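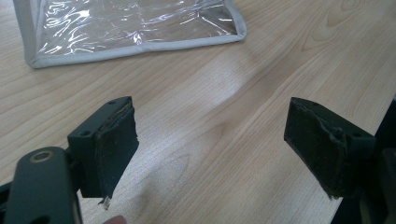
Venue safety checklist: Flavusia–Terwood ministerial consultations, Sarmiento Hall

Apr 16, 2019
By the Venue Safety Desk, Kosto Institute for Regional Dialogue

Form 2239, second inspection. Items marked OPEN must be closed before the delegations' advance teams are admitted. Comments are from the inspecting officer unless stated.

1. Access and perimeter

1.1 Separate vehicle entrances for the two delegations – PASS
Flavusia uses the north gate, Terwood the river gate. Both were measured at the narrowest point and take the longer of the two cars notified.

1.2 Clear zone of 50 metres on the square side – PASS WITH COMMENT
The market traders have been given notice in writing. One kiosk is fixed to the ground and stays. It is to be locked and sealed from the evening before.

1.3 Designated area for demonstrations – OPEN
The city has offered the tram turning circle. The Terwood embassy has asked for a place further off. The turning circle has two exits and good lighting, and the alternative has one exit. From a crowd safety point of view the first is preferred. The decision lies with the city.

1.4 Barriers free of sharp edges and properly linked – PASS
Re-inspected after the feet were turned inwards on the steps.

2. Main conference room

2.1 Occupancy within the licensed limit – PASS
Limit is 127. The seating plan must count interpreters and note-takers, who were left out of the first version.

2.2 Both exits open outwards under light pressure – PASS
The left-hand leaf of the east door sticks in its last few centimetres. Planed and tested again.

2.3 Flag stands weighted – PASS WITH COMMENT
Base plates are sufficient indoors. They aren't to be moved to the terrace for the family photograph, where the wind is a different matter. Taller poles supplied by Flavusia were not available for this inspection.

2.4 Cabling under the carpet or in covers – OPEN
The interpretation booths are fed from the wrong side and the cable crosses the route used by the Terwood delegation. Re-route behind the rear row. Tape alone isn't accepted.

2.5 Interpretation booths: ventilation and exit – PASS
Doors must not be locked from outside at any time, including during restricted sessions.

3. Bilateral rooms

3.1 Rooms of equal size and on the same floor – NOT A SAFETY ITEM
Left on the form at the request of Protocol. Rooms 4 and 6 differ in ceiling height only.

3.2 Glazing film fitted – PASS
Certificate 3035 seen. One pane in room 6 was replaced later and is covered by a separate certificate, copy requested.

3.3 Portable heaters removed – PASS
Two were found in room 4 and taken to the store.

4. Press centre

4.1 Camera platform load rating displayed – OPEN
Plate missing. The contractor states that the platform is the same one used for the border commission talks. A statement is not a rating. Plate or written calculation needed.

4.2 Route from press centre to the signing table kept clear – PASS
The rope line must allow one person to pass behind the front row.

4.3 Extinguishers in date – PASS

5. Medical and evacuation

5.1 First aid room staffed during all sessions – PASS WITH COMMENT
Cover ends at 20:00 on the present rota. Earlier rounds of these talks ran well past that hour. Extend to the close of business, whenever it falls.

5.2 Separate assembly points for the delegations – PASS
Signs are in both languages. The Flavusian text was corrected after the first inspection – it had named the wrong courtyard.

5.3 Evacuation drill held with local staff – OPEN
Planned for April, after the cabling in 2.4 has been moved.

Open items: 1.3, 2.4, 4.1, 5.3. Re-inspection on request of the Desk.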